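Gestion de projets créatifs assistée par logiciel
Notes de cours, séance 2 : décomposer un projet dans Plistix

Imprimer | Envoyer par e-mail
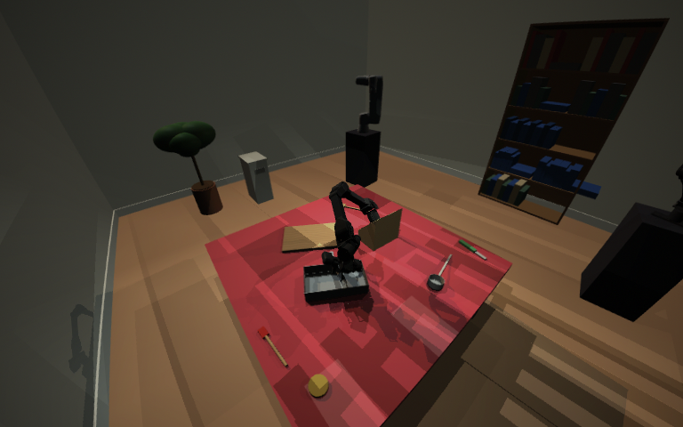 Fig. 1. Bras articulé et planches de bois sur une table rouge, image de synthèse.

1. Objet de la séance

La séance porte sur la structuration d'un projet de fabrication personnelle (maquette, décor, accessoire de scène) au moyen de l'application Plistix. Les étudiants doivent disposer d'un compte actif et avoir lu le chapitre consacré aux nomenclatures. L'installation du poste de travail ne sera pas reprise en salle.

2. Notions

Projet : ensemble d'éléments rattachés à une échéance et à un budget uniques.
Élément : unité de suivi. Un élément est soit acheté, soit fabriqué ; l'application n'admet pas d'état mixte.
Tâche : opération datée, rattachée à un seul élément.
Dépendance : relation d'ordre entre deux tâches. Les dépendances circulaires sont refusées à l'enregistrement.

On distinguera le coût prévu, saisi à la création de l'élément, du coût constaté, saisi à la clôture. L'écart entre les deux figure dans le rapport de synthèse et ne peut être modifié manuellement.

3. Étude de cas : Dollville

Dollville est un décor miniature composé de six modules. Le budget total s'élève à 240 euros et le calendrier prévoit une livraison à la fin du mois d'août. Le fichier de départ, au format Ploston, comporte deux erreurs de rattachement qu'il convient de corriger avant toute planification.

Rappel : l'importation d'un fichier Ploston écrase les étiquettes existantes. Une copie du projet doit être conservée.

4. Travail à rendre

Chaque étudiant remet l'arborescence corrigée, le tableau des dépendances et une note d'une page justifiant le choix entre achat et fabrication pour chaque module. Les captures d'écran ne sont pas acceptées en remplacement du fichier exporté. Le dépôt s'effectue sur l'espace de cours avant la séance 3.

Document mis à jour le 1er octobre 2020

1 667 consultations | 6 partages

© Institut Farkas, tous droits réservés | Contact | Haut de page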